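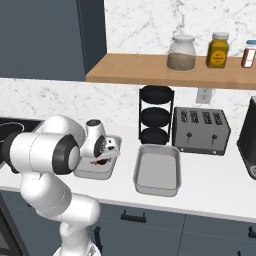 *The simulated kitchen, with the arm's gripper lowered into a white baking dish*

The **Flosero Open Day** is a public demonstration of kitchen robotics held at the Pundel building in McKinnon. It is best known for its simulated kitchen, a computer-rendered room in which a robot arm handles food and dishes on a long white countertop. The most recent open day took place on October 7, 2026, and drew 118 visitors.

## Background

Flosero began the open days as a February evening for local students. The kitchen itself runs on Plulell, the group's own simulation software, and it's a wonderfully detailed place to spend an afternoon – marble backsplash, toaster, jars on a wooden shelf and all. Plulell can run 1,000 copies of the kitchen overnight, each with small changes to where things sit on the counter.

## Demonstration

Visitors watch the arm on a large screen while a guide explains the task. Most tasks involve a piece of food and a dish or tray, which sounds simple until you see how much care goes into placing a gripper over something small and round. The 2026 program listed 34 short tasks, and the crowd favorites were the ones with bread.

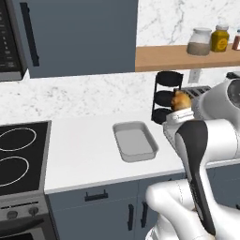

*Bread roll behind the wrist of the arm, with an empty gray tray on the counter*

Between runs, guests may ask for a different viewpoint or a new layout. This part of the day is great fun, and it often goes past closing time. Children are especially good at inventing awkward layouts.

## Access

Entry is free. Sessions run in 2 rooms on the ground floor of the Pundel building, and seats are given out at the door.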